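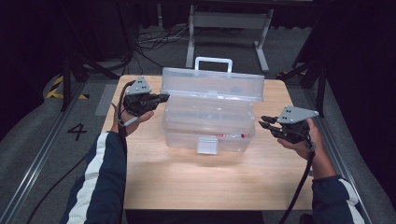

So what do you do all day if your job is teaching robots? You do small fiddly chores, over and over, with a gripper in each hand, and the robot learns from the recordings.

I spent Monday afternoon at the Kelemen open day in Drurkau, and that was my favourite bit by miles. They want 1000 goes at each job before the robot gets a turn, and a good morning's work is 200! I had a try at the tool box table myself (my gran would have been quicker) and my wrists ached after 8 goes.

The big arm from Brestine was on at 3 and drew most of the crowd, but I'd already wandered back to the grippers. Tea was £3 and a bit weak. They're doing another one in June, so I'll book earlier and bring my own flask.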